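招人：和我们一起，把机器慢慢请进车间（Plonine 包装与分拣部）

先跟各位打个招呼。这则招聘写得有点长，上次贴出去的那份只有半页纸，结果来面试的朋友十个问题里有八个是“你们是不是要用机器把人换掉”，我们在会议室里一遍遍地解释，茶都凉了好几壶。所以这回干脆写详细些，您泡杯茶慢慢看，看完觉得合适再来，觉得不合适也没关系，转给身边可能感兴趣的人，我们一样感谢。

我们是谁

Plonine 做的是小件家居用品的代工包装和分拣，厂子不算大，目前一共257位同事，其中一大半在车间。我们的客户里，Fusudden 做厨房小物，Väisänen 做北欧风格的木质餐具和收纳，都是合作多年的老朋友了，脾气摸得透，要求也一年比一年细。拿 Väisänen 的餐勺来说，勺柄朝哪边，垫纸折几道，丝带结留多长，都有讲究，新来的同事一般要练上好一阵子才能跟得上老师傅的手。

从今年3月起，我们在分拣线上陆续装了几台机械臂，项目内部叫 Pluvard。这个名字是大家投票投出来的，什么意思谁也说不清，就是念着顺口。Pluvard 现在负责的是最费腰、最费手腕的那几道活儿：从周转箱里把重复的小件拿出来，翻个面，放到下一道的托盘上。以前这道工序要人站着弯腰一整个班，干久了的同事几乎个个贴膏药，换班的时候更衣室里一股药味儿，老员工看到这里肯定要笑。

那人去哪儿了呢？

这是大家最关心的，我们就老老实实讲。分拣线上原来有30位同事，机械臂上线以后，这30位都还在厂里。有11位转去做了“机台看护”，就是守着机械臂，补料、清卡、调整抓取位置、发现不对劲就按停。有6位去了质检，因为机器放得快了，后面的眼睛就得更多。剩下的同事留在手工线上，做那些机器现在还做不来的活儿，像打结、叠纸、摆礼盒，还有临时插进来的小批量订单。

也不能说一切都顺顺当当。头两个月，车间里怨气不小。有位做了很多年的大姐跟我讲，以前累是累，可一边干活一边能跟对面的人聊两句，现在对面换成了一条胳膊，话都没处说，一天下来闷得慌。这话我们听进去了，后来就把看护的工位改成两人一组，面对面坐，中间隔着料架，能看见彼此也能说上话。还有排班的事，一开始是按机器的节奏来排，大家连上厕所都要掐着时间，意见很大，现在改成每组自己商量什么时候停机休息，产量报表照样过得去。工资方面，转岗的同事第一年保底，不低于转岗前的平均收入，考过内部的看护等级之后另有岗位津贴。这些都写进了书面协议，面试的时候您可以要来看，一条一条问清楚都行，我们不嫌烦。

这次招什么人

一、机台看护员（两班倒，每班中间有一顿热饭）

每天的活儿大致是这样：上班先跟上一班交接，看看交接本上写了什么毛病，比如哪个夹爪的指垫磨得发亮了、哪种料老是滑；然后开机空跑几圈，听听声音；再就是补料、巡看、处理卡料，下班前擦干净，把本子写好。交接本请一定写清楚，字难看没关系，我们有位同事的字像小鸡走路，可他写的内容最有用，工程师都抢着看。

不要求学历，也不要求会编程。我们要的是心细、有耐性、手上有准头的人。做过缝纫、装配、后厨、修表修车的，都特别欢迎，您对“差那么一点点”的感觉，是培训教不出来的。年龄上我们也不设那条线，身体能适应倒班就好。

二、手工线与小批量包装员（常白班）

喜欢用手做细活的朋友看这里。您会跟着老师傅学 Fusudden 和 Väisänen 两家的包装规范，学会了之后，还会请您参加每个月的“派活会”，一起商量哪些工序可以交给 Pluvard，哪些先留在人手里。请放心大胆地说，说“这个机器干不了”是很有价值的意见。上回工程师兴冲冲地想让机械臂去叠垫纸，手工线的同事看了一会儿，摆摆手说纸一潮就全乱了，后来梅雨天一试，果然如此，大家省下了好大一笔冤枉钱。

三、内部带教员（从看护员或质检里晋升，也接受外部应聘）

带教员要把新同事从不敢靠近机器，带到能安安心心地在旁边干活。这份工作很需要好脾气。很多人第一次站到机械臂旁边，心里是发毛的，这很正常，我当年也一样，离得老远还往后退。我们希望带教员愿意多讲几遍，不催，不笑话人，也不因为自己熟了就省掉安全步骤。有过带徒弟、带学生或者带班组的经验最好，讲方言没问题，能让对方听懂就行。

培训怎么安排

所有岗位入职后都有带薪培训。看护员先在培训间里学，认部件、认急停、学会清卡的顺序，再跟班，由带教员陪着，觉得自己有把握了再单独上岗。多久算有把握，由您和带教员一起定，不赶进度。培训期间中饭由厂里管，食堂的红烧豆腐值得一试，辣酱是师傅自己做的，想带一小罐回家，跟他说一声就有。

有几件事先说在前头，免得您白跑一趟：机台区要穿防护鞋（厂里发），长头发要盘起来，戒指、手链、挂绳不能戴进去；夜班有班车，但末班车只到老汽车站，再远就得自己想办法；夏天车间有空调，靠卸货门那一头还是偏热，我们正在装门帘。

我们怎么面试

没有笔试。您来了以后先带您在车间转一圈，看看同事们怎么干活，随便跟谁聊，我们的人不跟在旁边听。之后会请您动手试一小段活儿，看护岗就是补料和处理一次卡料，手工岗是照着样品包一份。最后才坐下来谈待遇和班次。整个过程一个上午就够了，中午留下来吃饭吧，吃完再走，成不成都吃。

怎么报名

报名截止到10月13日。您可以直接到厂门口的传达室填表，也可以托在这里上班的亲戚朋友带话。表上有一栏“您最担心什么”，请千万别空着，写什么都行，担心噪音、担心学不会、担心过两年机器把这份活儿也接走了，我们每一张都会看，面试的时候当面跟您聊。最后那一种担心，我们没法打包票说永远不会发生，能答应您的是：以后每加一台设备，都会先在派活会上摊开来讲，受影响的同事先知道、先选岗，之后才定安装的日子。这一条同样写在协议里。

要是您家里有老人孩子要照顾，只能上半天班，也请来问问。手工线上眼下就有几位同事是这样排的，大家互相搭把手，班次总能商量出来。

等您来喝茶。

Plonine 人事与车间联合招聘小组

近期内容
· Pluvard 转岗协议常见问题
· 派活会记录：垫纸为什么还是手叠
· 看护等级考核办法（修订稿）
· Väisänen 餐勺礼盒手工线开放日
· 夜班班车线路调整通知

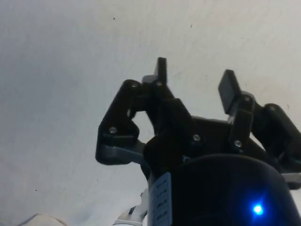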